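FURN 426 Interior Fit-Out and Materials
Week 13 handout: Flooring and worktops in small rooms
Prepared by Raymonde Thibodeau

Read this before the Malport site visit. Bring the tape measure and moisture meter from your kit. The written summary is due Monday, April 18, 2022, at the start of class.

1. Subfloor first
Most flooring complaints in small rooms go back to the subfloor. Check level with a long straightedge in both directions and mark the high spots in pencil. Grind concrete, sand plywood. Fill low spots with a patching compound rated for the finished floor and let it cure for the full time printed on the bag.

Wood and wood-look products should sit in the room, boxes closed, before installation. Follow the manufacturer's period. In November, with the heating just switched on, the air in a building dries quickly and the boards move with it.

2. Laying direction and waste
Straight planks normally run parallel to the longest wall or toward the main window. Diagonal and herringbone layouts give more offcuts, so order extra and record the allowance on your takeoff sheet. Leave the expansion gap at every fixed object, including door frames and radiator pipes. Baseboard covers it later.

In the Skinder exercise, several groups measured the room wall to wall and forgot the closet. Draw the closet.

3. Worktops and desks
For seated work, start from the user and the chair, then set the height of the top. Long tops need support along the front as well as at the ends. Light-coloured tops reflect daylight well but show scuffs sooner than mid-tones. Ask the client how the surface will be cleaned.

White tops over pale floors are a common pairing in small rooms:
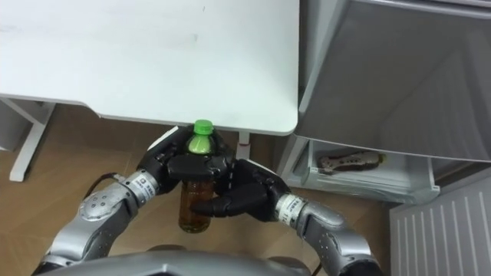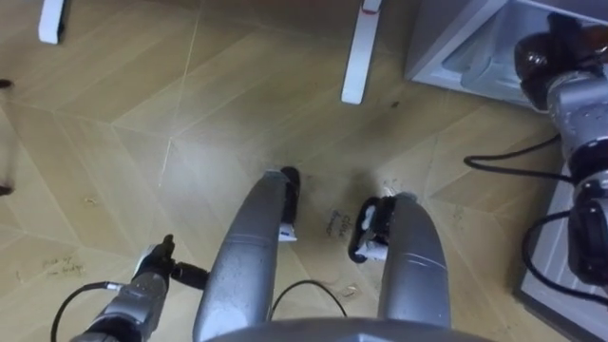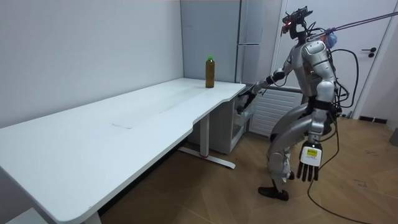

Where the top and the floor are both pale, the baseboard and the wall colour carry most of the contrast. Paint a sample board and view it in the morning and again under the room's own lights.

4. For the summary
Use the Chiang apartment plan. The main room has one door and no closet. Give the laying direction, the waste allowance and the edge profile of the desk, with a reason for each. Maximum 80 lines, drawings on a separate sheet.

Reading: Vultow course pack, pages 57 to the end of the chapter. Skip the part on stair nosings, we will do that in the shop.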